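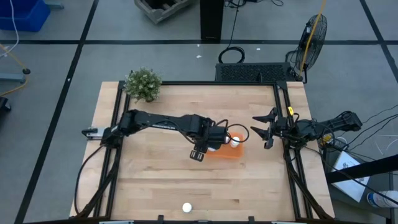
Up at six and wrote to Samira about the club. We lost the hall in Lulton in May and still have nowhere to play, so I rang Karim again and he thinks the school gym might do at £48 a month. That is dear for 20 members. I would want a decent table and a box of new balls out of it, plain white ones like the two in the orange tray, as Fatos keeps buying yellow and I lose them against the floor.

Rain after lunch. Yara came for the spare bats and stayed for tea. Knee sore on the stairs. Must pay the gas tomorrow.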